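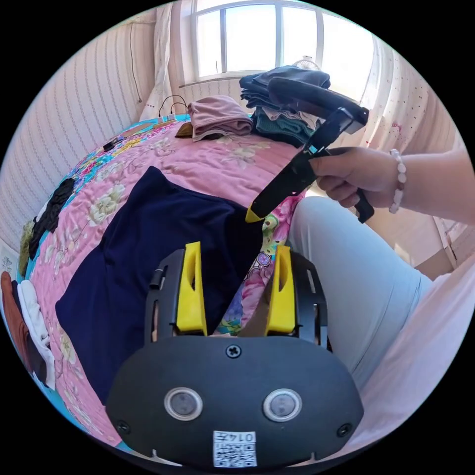
Garment handling with two hand-held grippers, navy garment laid flat on the quilt.

Redix hand-held gripper: finger closure fault
Frequently asked questions for home operators
Issued by Stutel Home Operations, 31 January 2022

What is the fault?
On some Redix units, the yellow fingers may stay closed after the trigger has been released. In other cases the fingers open, but one lags behind the other. The fault was first reported in January by operators folding clothing at home.

How many units are affected?
Stutel has 577 units in service. Of these, 132 were fitted with a return spring supplied by Okoth that does not meet the specified tension. All of the affected units will be recalled for repair.

Is there a risk of injury?
Two operators have reported a pinched fingertip. Neither required medical treatment. The greater risk arises when an operator tries to pull fabric free while the fingers are still closed – please do not do this.

What should I do if the fingers will not open?
Release the trigger fully and lay the gripper down on a flat surface. Wait for the fingers to relax. If they remain closed, switch the unit off at the handle and slide the fabric out sideways, keeping your own fingers clear of the tips. Do not use scissors or a screwdriver.

May I continue with my second gripper?
Yes, provided it passes the release check. Squeeze and release the trigger 3 times with nothing between the fingers. They should open fully and together each time. 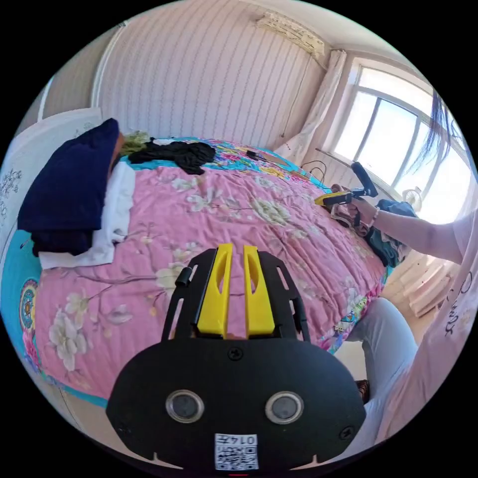
Bedroom work area during a clothing task, folded navy garment at left.

Does the type of fabric make a difference?
Thick seams and layered items place more load on the spring, and most reports concern heavier garments. Lighter fabrics are not exempt, however, and the release check applies to all tasks.

How should cables be arranged at the bedside?
Keep cables away from the garment being handled. In one report, a charging lead was drawn into the fingers along with a sleeve. Coil any spare length against the wall or at the far side of the bed.

May I remove the screws to inspect the spring?
No. Opening the housing alters the sensor alignment, and the unit will then need to be recalibrated at the Jokel service centre.

Will I be paid for lost sessions?
Yes. Sessions cancelled on account of the fault will be paid at the usual rate. Please enter them in your logbook with the code from the label on the front of the housing.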